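Speaker notes: Moisture and the paperboard supply chain
31 July 2021
Speaker: Birsen Şimşekoğlu. Slides: Ferhat Demirtaş.

Slide 1. Title
Wait for the room to settle. Give name and role only. Handout is the two-page version; the long tables are in the appendix and are not shown on screen.

Slide 2. Scope
The talk covers paperboard from the mill reel to the converter's door. Forming, printing and retail storage are left out. All examples use uncoated board and board coated on one side. Recycled grades behave differently enough to need their own session.

Slide 3. Why board takes up water
Cellulose fibers hold water on their surface and in the cell wall. Moisture content follows the relative humidity of the surrounding air, with a lag. The lag depends on stack height, wrap and whether air can reach the edges. Point at the edge diagram here. Edges change first and the middle of the stack follows much later. A single reading from the top sheet says very little about the load.

Slide 4. Hysteresis
Two curves, one for board gaining moisture and one for board losing it. At the same humidity the drying curve sits higher. Pause on this slide. People who condition samples from the wet side and compare them with samples conditioned from the dry side will see a difference that has nothing to do with the mill.

Slide 5. Dimensional change
Fibers swell mostly across their width. Board therefore grows more in the cross direction than in the machine direction. If the two faces take up water at different rates, the sheet curls. A coating on one face is the usual cause. Skip the derivation unless asked.

Slide 6. The Pivalcombe warehouse
Single-story building, no humidity control, loading doors on the north side. Burkus placed 38 loggers there in May: some in the aisles, some inside wrapped reels, some between pallets. Logging interval was 10 minutes. Say clearly that this is one building and one month.

Slide 7. What the loggers gave us
Air near the doors swung widely every day. Air inside intact wrap barely moved. Reels with torn end caps tracked the aisle air after a delay. The torn caps came from clamp truck handling, and Holst has since changed the pad pressure setting. No follow-up data yet.

Slide 8. Sampling
Discard the outer wraps before cutting. Seal samples in the bag at the reel. Weigh, dry, weigh again. The 300 gram board was sampled on the same schedule as the lighter grade, giving 178 samples in total. Four-place balance, same operator.

Slide 9. Handheld meters
Sketano asked whether a handheld meter can replace oven drying at goods-in. Answer: for sorting loads, yes, if it is calibrated per grade. For claims against a supplier, no. Expect questions on this and keep the calibration plot ready (appendix, second chart).

Slide 10. Practical points
Leave the wrap on until the board has reached room temperature. Cold board in a warm room collects condensation at the surface. Record wrap damage on arrival, with the reel number. Keep part-used reels covered.

Questions
If time is short, go straight to the hysteresis question from the last session. Ferhat has the raw logger files on the laptop.
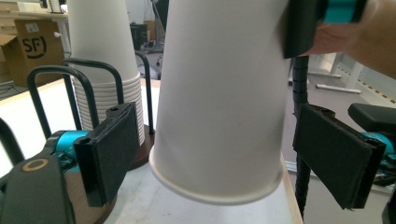
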